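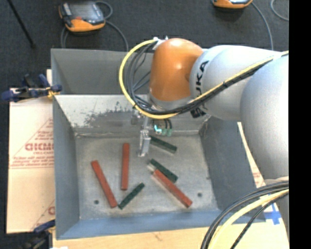
# Bin picking lab - notes for weeks 5 and 6

Hi all. I've typed these up because half of you asked for the whiteboard and my whiteboard handwriting is a disgrace. They cover what we did with the arm, plus what I want from you in the report. Report is due March 8, 2026, uploaded as a PDF, and please put every team member's name on it (last term I had one with no names whatsoever and had to work it out from the wiring diagram).

## What the task is

Blocks go in the metal bin in no particular order, red ones and dark green ones. Your program picks one, lifts it clear of the walls, and puts it on the drop-off tray. Then it does that again until the bin is empty or it decides there's nothing it can safely reach. Deciding to stop is a perfectly good answer, by the way! I'd much sooner see "no valid grasp, stopping" in your log than hear that noise again.

You don't have to sort by color for the basic grade. Teams that want to go further can do all the reds first, which sounds like a tiny change and really isn't, as Gerd Fröhlich's team found when the red block they wanted was lying under a green one.

## Picking a grasp

A quick recap of the part everybody rushed through. A block that's long and narrow has one sensible way to be held from above: fingers across the short side, close to the middle. So for each block you need

- the center point
- the angle of the long axis, seen from above
- the height of the top face
- whether anything is lying on it

The angle is where most of the bugs live. A block at 170 degrees and a block at -10 degrees are the same block lying the same way, and if your code doesn't know that, the wrist will do a grand tour to get there and drag the cables along with it. Wrap your angles to the half turn nearest the current wrist position. Meinir Phillips posted a four-line function for this in the class folder and she's happy for you to use it, just credit her.

For overlaps, take the upper block first. I know some of you want to estimate how much of the lower one is free and grab it by the exposed end - you can try that, but only after the plain version works and only at slow speed.

## The walls

The bin walls slope and they're tall compared to the blocks. Going straight down in the middle of the floor is easy. Near a wall you have to check the whole gripper, body and all, against the wall planes. The fingertips may be fine while the part above them is heading for the metal.

What I'd do:

1. Compute the grasp pose.
2. Place the gripper model there, and again at the approach point above it.
3. Test both against the five planes (floor plus four walls).
4. If it fails, flip the wrist half a turn and test again. Our gripper isn't symmetric once you count the fittings on the side, so this does rescue some picks.
5. Still no good? Skip that block and go to the next.

The inclined panel at the back counts as a wall. Volker Mühlbauer's team treated it as floor and got some very exciting height values.

Also, bare metal is shiny and the depth data gets patchy on it. You'll see holes in the point cloud where the floor obviously continues. Don't fill them with zeros! Mark them as unknown and ignore them when you fit the block faces. Stains and scratches on the floor can show up as edges in the color image too, so if your detector is purely edge-based, set a minimum length and a minimum height above the floor before you call something a block.

## Running on the real arm

Same rules as before, and yes I'm repeating them:

- One person holds the teach pendant and does nothing else. No typing, no phone.
- First run of any new code is in manual mode at reduced speed.
- Hands out of the bin while the drives are on. If a block needs moving, stop, say "drives off" out loud, wait for the pendant person to say it back.
- Look at the cable loop at the wrist before you start and after every big rotation. If it's pulled tight, jog the wrist back before you do anything else.
- Don't lean on the bin or shift the clamps. If you bump it, redo the calibration. It's 3 touch points and takes less time than arguing over whether it moved.

Hildegard Kettler looks after the lab and has the final word on anything safety-related, including whether you get to keep going that afternoon.

## Logging

The logger saves one line per attempt. I looked through everything you've all uploaded so far and there are 1276 lines, so there's plenty to work with, but a lot of them have the failure column blank. Please fill it in. "Missed" is no use to me. Was the block in a different spot, did the fingers land on top of it, did it slip out on the lift? Use the codes on the shared sheet, and if none of them fits, write a few words in the notes column.

Each team needs at least 40 attempts with the final version of its code. Don't mix versions in one file.

## The report

Up to 11 pages including figures. I want to read about your grasp selection, your wall check, your results, and one failure you looked into properly. Pick an interesting one! A good failure section can make up for a so-so success rate, and I'm happy to grade it that way. Plots need units on both axes.

If you borrowed code from Bora (the simulator group's repo, for those who joined late), say which parts. Same goes for anything you got from another team.

## Small things

Kyriaki Sarantis asked if you can change the finger pads. Yes, but only with the spare set, and put the originals back when you're done.

Simulator and robot use different tool frames. The offset is in the config file, second block from the top, and it's in millimeters. The simulator wants meters. You've been warned.

Lab slots for week 6 are on the door. If you need to swap, sort it out with the other team and then email me so I know who to expect.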